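Häufige Fragen - Stosuvel, Suppen und Eintöpfe in Skolbridge

Wo finde ich euch?
In der Karagiannis-Passage, Erdgeschoss, neben dem Schlüsseldienst. Der Eingang vom Parkplatz ist stufenlos.

Kann ich einen Tisch reservieren?
Mittags nicht. Abends nehmen wir Reservierungen ab sechs Personen an, telefonisch oder direkt an der Theke.

Was steht jeden Tag auf der Karte?
Linseneintopf, Kartoffelsuppe und eine klare Brühe mit Einlage. Dazu kommt ein Tagesgericht, das Küchenchef Meirion Nicholas morgens festlegt. Die Fischsuppe gibt es nur von Oktober bis zum Frühjahr.

Sind die Suppen vegan?
Linseneintopf und Kartoffelsuppe ja. In der Brühe ist Rind. Das Brot enthält Weizen, glutenfreies bitte am Vortag bestellen.

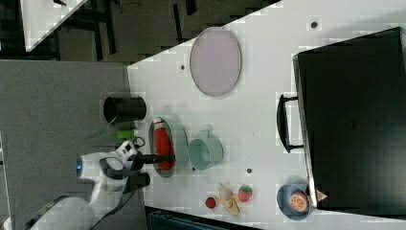
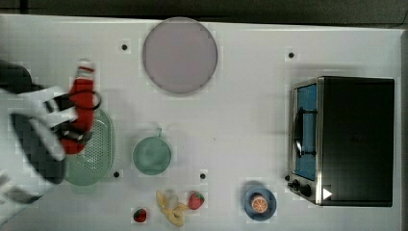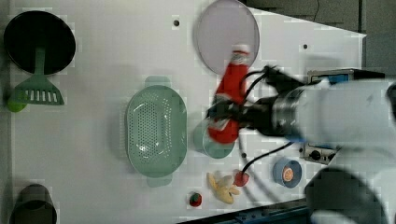
Was kostet das Mittagsmenü?
Suppe, Brot und ein Getränk kosten zusammen 15 Euro, Nachschlag beim Brot ist inbegriffen. Senf, Essig und Chiliöl stehen auf den Tischen. Ketchup in der roten Flasche mit weißem Deckel, wie auf dem dritten Bild, geben wir an der Theke aus - er passt vor allem zu den Bratkartoffeln, die es abends gibt. Kinder bis sechs Jahre essen eine kleine Portion zum halben Preis.

Kann ich Suppe mitnehmen?
Ja, im Pfandglas oder im eigenen Gefäß. Das Gefäß muss sauber sein und einen Deckel haben. Gläser nehmen wir auch in der Filiale Trarnthorpe zurück.

Liefert ihr für Feiern?
Ab 15 Portionen, innerhalb von Skolbridge. Bitte drei Tage vorher bestellen. Der große Warmhaltetopf kostet 95 Euro Kaution, die es bei der Rückgabe bar zurückgibt. Teller und Löffel verleihen wir nicht.

Nehmt ihr Karten?
Ja, ab dem ersten Euro. Gutscheine verkaufen wir nur im Laden.

Stand: 6. Januar 2026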